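Muslin folding

Muslin folding is the household task of reducing a large, thin cloth to a small, flat one. It is commonly done on a table, the bed being already occupied by everything else that needs folding.

History
The Berkville household rolls of 1538 list 12 "fine cloths, folded" and, a page later, 2 "fine cloths, folded well". The difference is not explained. Þröstur Laxdal, who edited the rolls, suspected a change of clerk — or of mother-in-law.

Method
In the Pakent fold the cloth is laid out, a corner is lifted, and the hem is brought across to meet its opposite. Thin fabric seldom agrees to this at the first attempt. Creases are chased towards an edge with the flat of the hand, where they wait and come back later. The rival Vuvska fold begins in the middle and has few living supporters, most of them in Vuvska.

Surfaces
Vilho Nurmi's handbook recommends a smooth, hard top, marble or anything patterned to pass for it. Pale cloth shows up well against green veining, and so does every crooked hem. 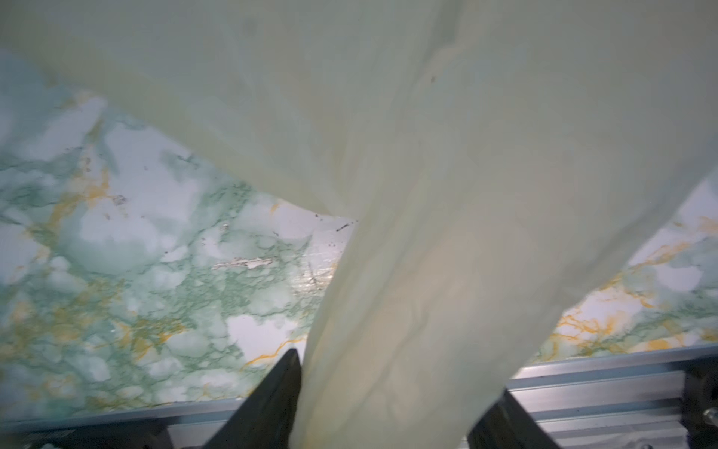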